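How to Request Public Records on Local Opioid Settlement Spending

Step 1. Identify the record holder. In Sarnberg County the settlement money is received by the finance office and spent by the health department. Each keeps its own files, so send two requests.

Step 2. Name the records. Ask for contracts, invoices and payment ledgers by fund number. In the county ledger the fund is 1247. A request for "all documents on opioids" will be returned as too broad.
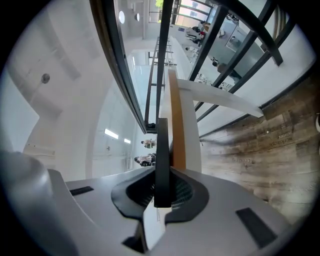 Staircase with wooden handrail.

Step 3. Set a fee limit. Write: "Please contact me before processing if the cost will exceed $182." Without a limit, the office may bill for staff time and copies. Ask for spreadsheets in their original format. Printed ledgers are hard to sort.

Step 4. Submit the request through the online portal or by mail to the Prancombe office. Save the confirmation number. Requests received after 4 p.m. are logged on the next business day. 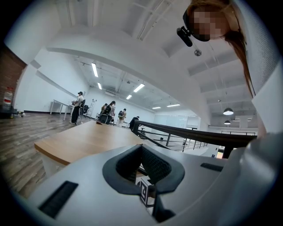
Step 5. Check the response against the approved budget. Match each payment to a vendor and a program. Payments under $800 are grouped on one line, and the detail has to be requested separately. Treatment, prevention and administration have different account codes.

Step 6. Appeal a denial in writing. Quote the exemption the office cited and state which records it does not cover. Patient names can be blacked out; payment totals cannot. Appeals go to Graciela Cisternas in the county clerk's office and are limited to 2000 words.
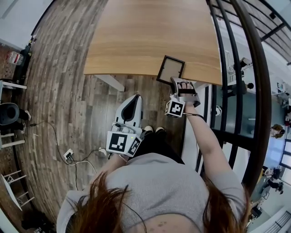
At the table, seen from above.

Keep copies of all letters until the file is closed.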